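How to write your first album review for the Driris music pages 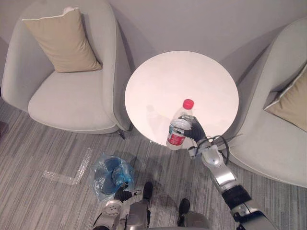 Driris Reviews Desk – Albums and Live

Last updated 4/22/20

These notes are for new contributors who have had a record assigned to them and need to file a full-length review. If you are writing a short notice for the round-up column, ask Kristine Magbanua for the separate sheet.

Before you start

You should have had an email with a download link, the release date and your deadline. Check that the link works on the day you get it. Streams from the smaller labels often expire after a week and it can take a few days to get a new one.

Read the press release once for the facts: who played on it, who produced it, where it was recorded. Then put it away. Our readers can get the label's adjectives from the label.

Step 1: Listen without writing

Play the record from start to finish, in order, with no notes. Do this twice, on different days if the deadline allows. Use decent headphones for at least one of them. Laptop speakers lose most of the bass and we have had reviews complaining about thin production that was perfectly fine.

Step 2: Listen and take notes

On the third play, write the track number and a time next to every note. "Track 4, 2:10, drums drop out, second voice comes in" is useful when you sit down to write. "Nice bit in the middle" is no help at all two days later.

Mark the tracks you would play to a friend and the ones you wanted to skip. You will need at least one of each.

Step 3: Decide what you think

Write one sentence that says whether the record is any good and why. Keep it at the top of your draft while you work. If you can't write it yet, play the record again.

Step 4: Write the draft

Full reviews have a minimum of 300 words. The usual order is:

Opening: your main point about the record. Leave the band's history until later.
Background: two or three sentences at most. Assume the reader can look up the rest.
The songs: pick three or four and say what happens in them. Do not go through the track list from one to 17.
Weak points: name the song and say what goes wrong.
Close: who would enjoy it, or where it sits next to the last record.

Try to describe sounds in ordinary words. Comparing a band to another band is fine once or twice – more than that and the reader needs to know your whole collection.

Step 5: Score it

We mark out of 20. A score of 15 or more goes in the Recommended box, so be sure you mean it. Ten is an average record with some good songs. Please don't use half marks, as the page template can't show them.

The score and the text have to agree. Jonas Frei edits albums and will send a review back if it reads like a 12 and carries a 17.

Step 6: Check and file

Check the spelling of every name and song title against the sleeve or the label's site. Titles go in single quotes, album names in italics.

Send the text as a plain document to Jonas, with the artist and album in the subject line. Live reviews go to Paloma Achterberg and should reach her by noon the day after the show.

If you know someone on the record, tell your editor before you start. We will pass it to another writer and find you something else.

After it goes up

Artists and fans sometimes get in touch about a bad review. You don't have to reply. Factual mistakes should be forwarded to Jonas, who will correct the page and add a dated note at the foot of it.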